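七月初我开始在 Grira 上班。合同上写的日期是2026年7月4日，岗位一栏写着“示教操作员”，试用期到九月。之前我在 Hebden 的职工食堂炒了十九年菜，食堂关了，设备卖给了收旧货的，我在家闲了一个冬天和一个春天。女儿在网上看到招人，说不要学历，要求手稳，能长时间站着。我说这两条我都有。

公司在 Purnberg 城边的一栋旧楼里，二楼整层。面试我的是组长，一个比我小二十来岁的女人，戴黑框眼镜，说话快。她让我把一杯水从桌子这头端到那头，又让我拧了几个瓶盖，然后问我以前有没有打过游戏。我说没有。她说那更好，打游戏的人手太快。

活儿说起来简单。桌上有一条机械臂，臂的末端是一只能开合的手。旁边有一套和它差不多大小的架子，我把手伸进架子里，我怎么动，它就怎么动。机器把每一次动作连同看到的东西一起记下来，记成一条。攒够了，楼下的人拿去训练，训练完了机器自己就会做。每天早上任务单贴在墙上，我的第一张单子写的是：抓取酱油瓶，放入托盘。

我看了以后有点想笑。十九年里我抓过的酱油瓶自己都记不清，现在有人按月发工资让我接着抓。

头一天我一条合格的都没做出来。瓶子放在桌上，我觉得自己的手已经到了，其实那只手还差着一截；再往前送一点，瓶子就被顶歪了。自己的手碰到玻璃是有感觉的，架子里什么感觉都没有，全靠眼睛。我倒了三次瓶子，好在盖子拧着，没有洒。组长站在后面看，说：“你别盯着瓶子，盯手指和瓶子中间那条缝。”

我照她说的盯那条缝。下午快下班的时候，手指从侧面合上去，一根指头横在瓶身前面，其余的从左边兜住，抓在瓶子中间偏下的地方，瓶子没有晃。组长说就停在这儿，让她看看。

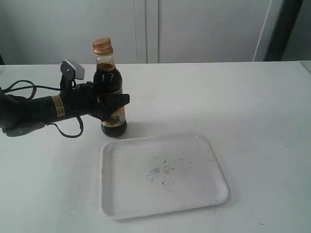
## 二

抓的位置是有讲究的。抓得太高，瓶子会像钟摆一样甩；抓得太低，手腕会碰到桌面。瓶子里的酱油不满，重心比看上去要低，这个我比组里的年轻人清楚。他们都是凭着眼睛去抓瓶子正中间，一抬就往下坠，得再使劲夹。组长让我把这个讲给大家听，我讲了两句就讲不下去了，只好走到架子前面做给他们看。

第二个星期我就做顺了。站到架子前，踩一下踏板，听见“嘀”一声，开始。伸过去，合上，抬起来，平着移到托盘上方，放下，松开，退回来，再踩一下踏板。做完一条，把瓶子拿回桌上换个地方，再来。位置不能老是一样，左一点，右一点，远一点，近一点，单子上有一张小图，照着图摆。

中午大家在走廊尽头吃饭。有个小伙子以前在 Wokow 的仓库开叉车，他示教的是叠毛巾，叠到后来他说晚上做梦两只手也在被子上抹来抹去。还有一个大姐示教的是插插头，她脾气急，插不进去就骂，好在机器不录声音。他们问我抓酱油烦不烦。我说不烦，以前抓酱油的时候锅里还烧着油，现在没有油。

我慢慢觉得这活儿和带徒弟有些像。食堂里我带过两个徒弟，两个都不怎么听我说话，只看我的手。我说盐少放，自己放的时候抖了三下勺子，他们就学会了抖三下勺子。后来有一个去了别的地方掌勺，有一次我去吃饭，隔着玻璃看见他往锅里放盐，也是抖三下，最后一下是空的，勺子里早没东西了。那一下是我腕子不好落下的毛病，和盐没有关系。

这件事我当时没多想，后来又想起来了。

## 三

八月里，楼下把第一版训练好了，推上来试。架子被挪到墙边，我们几个站在旁边看。组长点了一下屏幕，机械臂自己动起来。没有人把手放在架子里，它自己往瓶子那边伸，比我慢一点，到了跟前停住，手指合上，抬起来，平着移过去，放进托盘。大家都说行。叠毛巾的小伙子拍了我一下，说你徒弟出师了。

它接着又做。做到后来，组长皱起眉头，让大家别说话。

“它放下以前转了一下。”她说。

我们又看了一遍。瓶子已经到了托盘上方，本来直接放下去就行，它却把手腕往里拧了一点，停半秒，才往下放。每回都这样，有时候拧得多，有时候拧得少。单子上没有这个动作。

组长回头看我。我说我不知道。

她去调记录。屏幕上是我自己做的那些，一条一条放。她翻到编号754的那条，放慢了给我看。瓶子到了托盘上方，手腕往里拧了一点，停半秒，放下去。她又翻到883，也是一样。她把开头那几天的也翻出来，头几天没有，那时候我光顾着别把瓶子碰倒。从做顺了那天起，就有了。

“你为什么要转它？”

我站在那儿想了一会儿。想明白的时候有点难为情。食堂的窗口前面有一排调料，早上开门以前，我要把酱油、醋、辣椒油都摆好，商标朝外。管食堂的老主任检查卫生，别的都好说，看见商标歪着就要扣分。十九年，每天早上都是这么摆的，后来我家里厨房的瓶子也是这样，女儿小时候还拿这个笑话我。

“我在把商标转到外面。”我说。

组长没笑。她在本子上写了一行字，然后问：“每次都转到正好朝外吗？”

“大概朝外就行。”

“那机器不知道你在看商标，”她说，“它只知道到了这儿要拧一下，拧多少它不明白，所以有时候多有时候少。”

我说那怎么办。她说有两个办法，一个是把带这个动作的记录都剔掉，重新录；另一个是把这个动作写进任务里，让它学清楚，放下的时候商标要朝着人。她要去问客户。客户在 Hebden，给一家养老公寓配厨房用的机械臂，给手不方便的老人做饭时递个东西。

我问那家公寓在 Hebden 什么地方，她说了一条街的名字。我以前上班每天从那儿过。

## 四

等客户回话等了六天。这几天我没有示教任务，组长让我帮着检查别人的记录，看一条，打个勾或者打个叉。我坐在屏幕前面看他们的手。看多了，不看名字也知道是谁录的。插插头的大姐伸过去很冲，到跟前猛地刹住。叠毛巾的小伙子叠完总要在毛巾上多按一下。有个新来的姑娘，每次动之前都要往后缩一点，像人要跳沟之前那样。

我把这些都跟组长说了。她说她知道一些，不全知道。她说以后可以专门让我看这个。

回家我跟女儿讲这件事。她在洗碗，问那些毛病都要改掉吗。我说有的要改，有的改不改没关系。她又问，那你的呢？我说在等人家回话。她擦干手，把灶台上的几个瓶子看了看，把醋瓶转了一下。

客户的回话是一封很短的邮件，组长打印出来给我看。里面说，他们问了公寓里的住户，住户说商标最好朝着自己，因为酱油和醋的瓶子差不多，眼睛不好的时候拿错过。另外还加了一条：能不能把盖子也打开，有几位老人的手指掀不动盖子。

于是任务单换了，一张变成了三张。抓取，放入托盘，商标朝向使用者；打开瓶盖；合上瓶盖。旧记录一共1,464条，组长没有扔，让楼下另外存着。她在新单子上把“朝向”两个字描粗了，又在旁边用铅笔画了一个箭头。

## 五

开盖子比抓瓶子难得多。盖子小，边也窄，那只手的指头方，顶不住边。我先用自己的手开了几十遍，慢慢开，看自己到底是怎么开的。原来我一直是用拇指的侧面往上蹭，蹭开一条缝，再用指肚推到底。这个动作我做了大半辈子，从来没有看过。

机械手没有拇指侧面。我试着让它用指头尖去勾，勾不住，滑下来，在瓶口磕了一下。换个角度，又磕一下。试到第三天，我把瓶子先立稳在托盘里，让那只手从斜下方往上推，推的时候胳膊跟着走一小段弧线。盖子动了。我没敢停，继续往上送，一直送到它翻过去。

我踩了踏板，把手臂退回边上，走到桌子跟前去看。“金标生抽”四个红字在黄底的商标上，盖子敞着，露出里面半透明的白色出油口。瓶子脚边有些小黑点子，我没有去擦，单子上写着，录的时候桌面不用收拾得太干净，人家厨房里也不会太干净。

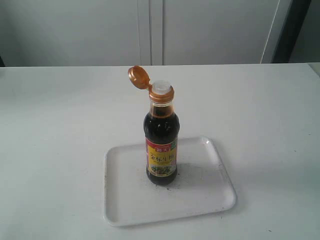

新来的姑娘站在我旁边，问：“开一个盖子，得录多少条机器才能学会？”

“看录得杂不杂。瓶子老放在一个地方，录再多它也只会开那一个地方的；位置、朝向都换着来，失手以后又救回来的也留几条，少一些也能学会。”

她把这话记在手机上。我说你别记，去架子那边站一会儿，先不用踩踏板，空着手比画。她去了，动之前又往后缩了一下。我没说她。等她比画了一阵，我才告诉她，她自己不知道，问我是真的吗。我让她把左手搭在右胳膊上再来一遍，她就感觉到了。

“要改吗？”她问。

我说先问组长。

## 六

九月中旬，第二版推上来。还是那几个人站在旁边看，架子挪到墙边。组长点了屏幕。手臂伸过去，抓的位置偏低一点，是我抓的位置。抬起来，平移，到了托盘上方，拧手腕。商标那一面转过来，对着我们这边，停住，放下。换了个方向再摆，它拧的就不一样多了，还是转到这边来。组长看了几遍，在本子上画了个勾。

开盖子那一项没有这么好。它知道从斜下方往上推，弧线也走得对，可是推到一半会停，像在等什么。有时候等一下又接着推，有时候就退回去了。组长问我是不是推到一半会停。我说不会。我们去翻记录，果然不停。再翻，翻到新来的姑娘录的，她推到一半要停下来看一眼盖子有没有跟着动。叠毛巾的小伙子被借过来录过一天，他也停。

“三个人三个样，”组长说，“它折中了。”

那天下午我们三个人把架子搬回来，商量按谁的来。姑娘说按我的，小伙子也说按我的。我说我不看那一眼，是因为我手上有数，可机器手上没数，它也许应该看那一眼。组长靠在门框上听着，后来说，那就都停，停的地方要一样，推开一条缝的时候停，看清楚了再往下走。

我就得重新学着停。这个比学新动作难，手到了那儿自己就推过去了。我录废了很多条，踩踏板踩得脚底发麻。姑娘在旁边帮我看着，到了缝开的地方她就说“停”，我就停。后来她不用说了。

试用期满那天，组长给我一张表让我签字。岗位那一栏还是“示教操作员”，她用笔在后面添了“兼记录检查”，工资多了一点。我签了，问她月底能不能请一天假，Hebden 的公寓要装第一台，我想去看看。

她说装机那天本来就要去一个人，问我会不会开车。我说不会，可以坐早班车，从 Purnberg 到 Hebden 的早班车我坐过很多年。她说那你去，把托盘也带一个，他们那边的还没到货。

晚上我把托盘洗了，用报纸包好，放在门口的包旁边。女儿下夜班回来问我包的是什么，我说是个托盘。她饿了，我给她下了一碗面，酱油瓶拿过来，打开盖子，推到一半停了一下，再推到底，给她倒了一点。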